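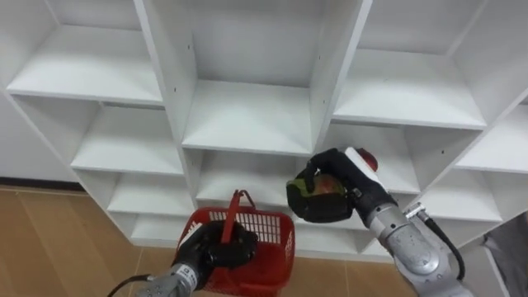
Home Forums Arms and Grippers Faults and Safety Search Log in

Left hand lets go of basket during long holds, no fault shown

Posted Oct 21, 2022 by cubby_bench

We have a two-arm setup doing a shelf picking task. The left hand holds a red plastic basket by the handle and the right hand moves fruit between the basket and the shelf cubbies. Both hands are the multi-finger Unberg type, and the arms run from a Vurketness controller.

The problem is the left hand. It closes on the handle fine and holds fine, and then after a while the fingers go slack and the basket drops. It is always a little over 6 minutes after the close command, and the last time I put a clock on it I got 370 seconds. The arm stays where it is. The right hand carries on as if nothing happened and will release an apple over the spot where the basket used to be.

There is no fault on the controller screen. The hand status still reads "closed" after the drop. If I send open and then close again it works normally for the same length of time.

So far I have swapped the cable on the left hand, lowered the grip force, and restarted everything. No change. An empty basket and a loaded one behave the same. The right hand has never done this, but it also never holds anything for more than a few seconds.

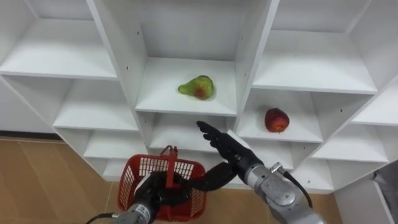
Contact between the arms was my first guess, so I went back over the reaches where they are closest. The middle cubbies are the worst for it. With the right hand up by the shelf where the pear is, fingers open, the two arms almost meet over the basket, and I thought something might be bumping the left wrist and tripping a soft stop. But I parked the right arm well out of the way, closed the left hand on the handle, and left it. It dropped the basket again with nothing near it.

Is this heat, a bad hand, or a setting? I would also like to know why it doesn't report anything. The basket only hangs just above the floor, so a drop does no damage, but we have a heavier job coming up and I don't want to start it like this.

4 replies hidden Share (2)

drasberg_floor

Probably overheating. Those small finger motors get hot if you hold a grip too long. Put a fan on it or pick a lighter basket. We had one do that in the summer and it got better when the weather cooled off.

1 comment
cubby_bench: The motor temperature is well under the limit when it happens, and it happens on a cold start too.

kestrel_wiring

If it was heat the time would move around with load and room temperature. Yours doesn't, so look for a timer.

On the Unberg hands there is a hold time setting, separate from the grip force. When it runs out the hand stops driving the fingers. It is meant to protect the motors if a program crashes with something in the grip. The status you are reading is the last command that finished, which explains "closed" with an open hand. Read the finger positions or the motor current if you want the real state.

What I would do:

Take the basket off and keep people clear of both arms. Close the left hand on nothing heavier than an empty handle or a piece of foam.

Log the motor current. If it falls straight to zero at the same time every run, it is the timer. A slow sag or a stutter points to power or heat.

Find the hold time in the hand's own settings page. It is not in the Vurketness menus, and a controller restart does not touch it.

Don't set it to unlimited. Have your program resend the close command every 2 minutes, and keep the timer as the backstop. Check first that a resend doesn't make the fingers relax for a moment. On older firmware it does.

Then add a check before each release on the right side. If the left finger positions are outside the range you see with the handle in the grip, stop both arms. I would not start the heavier job until that check has been tested by pulling the basket out on purpose, with the arms at low speed.

3 comments
cubby_bench: Current goes straight to zero. The timer was on in the left hand and off in the right, so they came to us set differently. Resend works with no twitch that I can see. Still writing the stop check.
kestrel_wiring: Turn it on in the right one too.
cubby_bench: Will do.

old_pallet

Same thing here with a Cuervo hand, different name in the menu. Also check that your timer value survives a power cycle. Ours went back to default every time and we had to write it in the startup script.

0 comments Share (7)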